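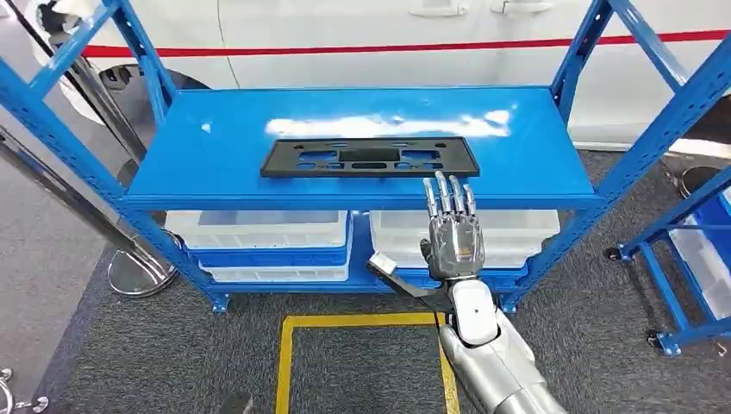 Shelving Load Ratings: Frequently Asked Questions

Applies to Jutik boltless steel shelving sold through the Vistdale parts counter. For pallet racking, see the separate racking page.

What does the rating on the label mean?
The label gives the maximum evenly distributed load per shelf level, in pounds. Standard shelves are rated at 400. Light-duty shelves are rated at 300. The rating assumes that all clips are fully seated and the unit is level.

Can I put the full rated load in the middle of a shelf?
No. A load concentrated at midspan bends the panel far more than the same weight spread across it. For a single heavy item, use half the label rating or add a center support bar.

Does adding a support bar raise the rating?
It raises the allowable point load only. The distributed rating is limited by the beam clips and stays the same.

Is there a limit for the whole unit?
Yes. It is printed on the lower label, inside the left rear upright. Adding up the individual shelf ratings will usually give a higher number than the unit limit. The unit limit governs.

When do I have to anchor a unit?
Anchor any unit whose height is more than four times its depth, and any unit with drawers or pull-out trays. Use both wall brackets. Floor plates alone are not enough for a single row.

Can I mix Jutik and Orlow beams?
No. The slot spacing looks the same but the Orlow tab is shorter and does not lock. Şimşekoğlu beams fit only with adapter kit 109.

How much deflection is normal?
A loaded shelf may sag slightly. Measure at the center of the front edge with a straightedge. If the sag does not disappear when the load is removed, replace the panel.

Can I repaint a scratched shelf?
Yes, for surface scratches. Clean, degrease, and apply an enamel meant for steel. Do not paint over the clips, the slots, or the label.

How often should units be inspected?
Every 9 months, and after any impact from a cart or lift truck. A bent upright must be unloaded and replaced. Do not straighten it.

Where can I get a replacement label?
Ask at the parts counter. Have the unit height, shelf depth, and beam part number ready.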